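Home | News | Sports | Events | Contact

Pangilinan bakery marks 105 years with a free breakfast

The Pangilinan family bakery in Urley turns 105 this April, and the whole town is invited to eat! Doors open Sunday at 6 a.m., with free rolls and coffee until they run out – and they will run out.

Analyn Policarpio, who took over the ovens from her aunt, still uses the original sourdough starter. "It's older than anyone in my family," she said. "I talk to it." She has added 15 new breads to the menu, and the cardamom twist is a wonder.

Baker Jhun Talavera will show kids how to shape dough at 9 a.m. and again at 11.
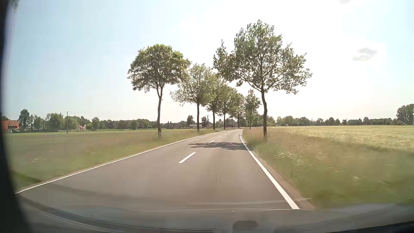 Old photos of the shop will be up in the front window all month, and the family would love to borrow more. Drop yours off at the counter with your name on the back.

Print this story | E-mail this story

Comments (2)

rosie_k: Those twists!! Setting my alarm now.

Dale M.: My grandma worked the counter there. I have a photo somewhere, will dig it out.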